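Hondcombe bedding notes

Hi! I'm Magdy Shawky and I keep this little set of bed-making pictures and notes. There are 846 pictures in it, sorted into 3 folders by what's on the bed.

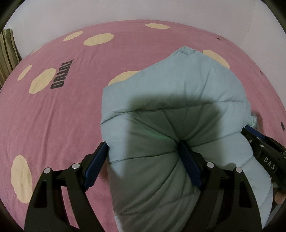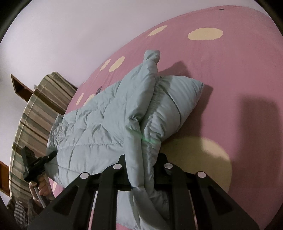
Puffy covers get their own folder, and I label the fold and the fabric separately – please keep it that way if you add any. "Quilted" means stitched lines you can make out even when the thing is bunched up, like the blue one on the pink sheet. Plain fleece goes under "throws."

Last cleanup: September 17, 2018.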